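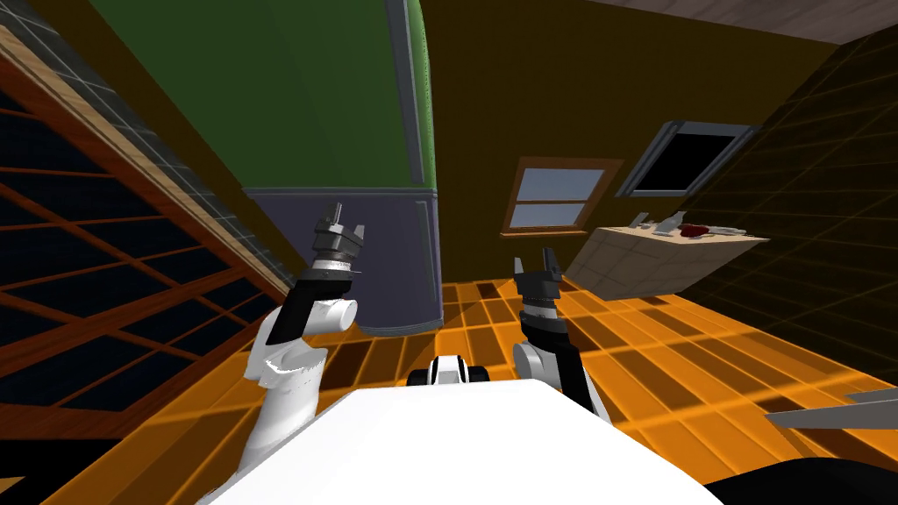

Orange floor, gray wall (rendered).

Predbridge Floor and Wall Colors

A table of floor and wall color pairs with the everyday names people gave them. Each row is one pair: a floor color, a wall color, and the words a person typed when asked to name both.

Status: version 2, stable. Version 1 used a different spelling scheme and should not be mixed with this one.

Contents

pairs.csv — the main table, 1670 rows
names.csv — every color name in use, with its spelling variants
dropped.csv — entries removed during cleaning, with a reason code
notes.txt — changes between versions
LICENSE

Columns in pairs.csv

pair_id: text, unique, never reused
floor_hex: floor color as a six-digit hex value
wall_hex: wall color as a six-digit hex value
floor_name: the name as typed, lower case
wall_name: the name as typed, lower case
floor_base: the base name it was mapped to (see below)
wall_base: same, for the wall
light: day, evening or unset
source: zollham, soler or form
flag: empty in most rows, "check" where the mapping is in doubt

All 10 columns are present in every row. Empty cells are empty strings. There are no NA or null markers.

Where the rows come from

The oldest part comes from the Zollham sample cards, a set of printed cards that pair a floor finish with a wall paint. We scanned the cards on a flatbed, took the median color of each patch, and asked people to name what they saw on the card. The printed names on the cards were covered.

The Soler rows were made on screen. People saw two flat patches, the floor patch below the wall patch, and typed a name for each. Screens were not calibrated. If you need measured color, use the Zollham rows only.

Rows marked "form" came in through an open web form that ran from January until spring. They are the messiest part of the set. Many people typed a paint brand's own name for a shade, and those names say little about the color to anyone who has not seen the can. We left them in floor_name and wall_name but mapped them by hex value.

Base names

Free text is mapped to one of 63 base names. The list is in names.csv. Most mappings are by string match after trimming spaces and fixing the common misspellings. What did not match was mapped by hand.

"Gray" and "grey" are both mapped to gray. The typed form is kept.

"Beige", "tan" and "sand" are three separate base names. Version 1 merged them and several users asked for them back.

"Natural", "wood" and "stone" are not color names in this set. Rows where either name was one of these words are in dropped.csv under code M.

"Orange" covers a wide range of floors, from pale tile shades up to strong safety orange. Terracotta has its own base name, and the line between the two is drawn on hue alone. Expect a few rows on each side that look wrong to you.

What was dropped

We dropped entries with a missing name, entries where the same text was pasted in both fields, and entries sent faster than a person could type them. Names longer than 40 letters went too. The cap on dropped.csv is 3000 lines — anything past that was deleted before we thought to keep it.

Known problems

Evening light is rare. Do not build anything on the light column alone.

Pair order is fixed, floor then wall, in the Soler rows. The form shuffled the two fields, but the order shown was not saved.

Pinks are thin in the wall columns. Greens are thin in the floor columns.

A block of Zollham rows near the end of the file shares one scan with a slight yellow cast. They carry the "check" flag. A rescan is planned for the next version.

Loading

The file is UTF-8, comma separated, with a header line. Read the hex columns as text. Some spreadsheet programs turn values such as 000000 or 112233 into numbers and drop the leading zeros.

License and credit

Free to use and change, with credit to the Predbridge color set. The Zollham card scans themselves are not included and cannot be shared. Corrections to base names are welcome as edits to names.csv. Please send one name per change.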